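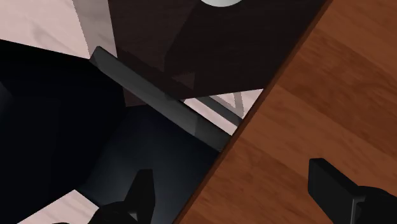 # Colus hold bilge level monitor

The Colus is a bilge level monitor for dry cargo holds, void spaces and duct keels. It measures the height of water above the bottom of the bilge well and passes the reading to a cabinet in the ship's office or engine control room. It is built by Reinholz and sold, stocked and serviced by Amitz from the Koltutano depot.

The standard set covers 4 wells. Ships with more holds are fitted with additional sets, which can share a single display panel.

## Principle of operation

Each well is fitted with a hydrostatic sensor inside a perforated guard tube. The sensor measures the pressure of the water above it and compares this with air pressure, supplied through a vent tube in the cable. There are no floats, hinges or other moving parts in the well.

Two alarm levels are set for each well. The lower level gives a warning and the upper level gives the main alarm. Both can be adjusted at the cabinet in steps of 10 mm. A delay of up to 30 seconds can be applied to the lower level so that water moving across the well in a seaway does not set it off. No delay can be applied to the upper level.

If a sensor cable is cut or short-circuited, the channel shows a fault and the fault relay opens. A faulty channel does not affect the others.

## Supply

The standard set consists of:

- sensors with moulded cable, one per well
- guard tubes with bottom strainer and bolted cap
- bulkhead glands
- monitoring cabinet with display and test button
- junction box with breather and drying cartridge
- installation drawings and manual, in paper form

Cable between the junction box and the cabinet is not included. It is normally supplied by the yard.

## Technical data

| Item | Value |
|---|---|
| Channels per set | 4 |
| Measuring range | 0 to 4 m of water |
| Alarm setting step | 10 mm |
| Lower alarm delay | 0 to 30 s |
| Upper alarm delay | none |
| Sensor cable, standard length | 30 m |
| Supply | ship's mains, with separate emergency input |
| Relay outputs per channel | 2 |
| Common fault output | 1, opens on fault |
| Guard tube | stainless steel |
| Mounting of cabinet | bulkhead, indoors |

Longer sensor cables can be ordered but must be specified at the time of order. Sensor cables must not be joined inside a hold.

## Installation

The guard tube is welded or clamped to the after bulkhead of the well, clear of the bilge suction. If the suction and the sensor are too close together, the reading falls while the pump is running and recovers when it stops. A clear distance of 30 cm is sufficient in most wells.

The cable must be led in pipe for its full run through the hold. Pipe should be continuous and fixed behind frames or other structure where grabs and fork-lift trucks cannot reach it. Bends must be wide enough for the cable to be drawn through without kinking, as a kink will close the vent tube and cause the channel to drift with the weather.

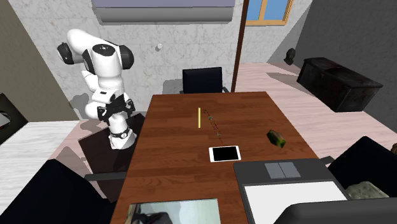 *White arm on its pedestal beside the long wooden table.*

The junction box is mounted above deck level in a dry space. The vent tubes end here, so the box must not be sealed with compound or painted over at the breather. Where no dry space is available, the deck version of the box should be ordered.

Set the zero with the well dry and the sensor in its final position. Press and hold the zero button until the channel number stops flashing. Alarm levels are entered afterwards, in millimetres above the sensor face. The sensor face stands slightly above the bottom of the well and this height, taken from the drawing, must be subtracted when the levels are worked out.

## Testing

Each channel can be tested in two ways. The test button on the cabinet checks the relays, lamps and buzzer but not the sensor. For a full test, water is poured into the guard tube through the cap with the strainer plug fitted. The reading should follow the water level to within 10 mm.

The full test should be carried out before loading and after any cargo that leaves dust or fines in the wells. Remove the strainer plug when the test is complete. A channel with the plug left in place will read correctly at the time but will not respond to water entering the well.

## Maintenance

- Rinse the guard tube with fresh water after coal, ore, salt or fertiliser.
- Remove and clean the strainer at each hold wash.
- Replace the drying cartridge when the indicator changes colour.
- Do not clean the sensor face with a wire brush or pressure washer.

Sensors are not repairable on board. Amitz holds exchange sensors at Koltutano, and the replacement can be fitted without returning the cabinet. The zero must be set again after any exchange.

## Changes to the current version

Sets built since May have a larger junction box with room for a second row of terminals. The fixing holes are further apart than on the earlier box, and an adaptor plate is available for ships already fitted. Sensors, tubes and cabinets are unchanged and may be mixed between versions.

## Ordering

State the ship type, the number of wells, the depth of each well, the cable length for each sensor and the version of junction box required. A sketch of the bilge arrangement is helpful if the wells are not all alike. The guarantee period is 2 years from delivery and covers sensors, cabinet and junction box. It does not cover cable damaged by cargo or cargo gear.

Page revised October 14, 2023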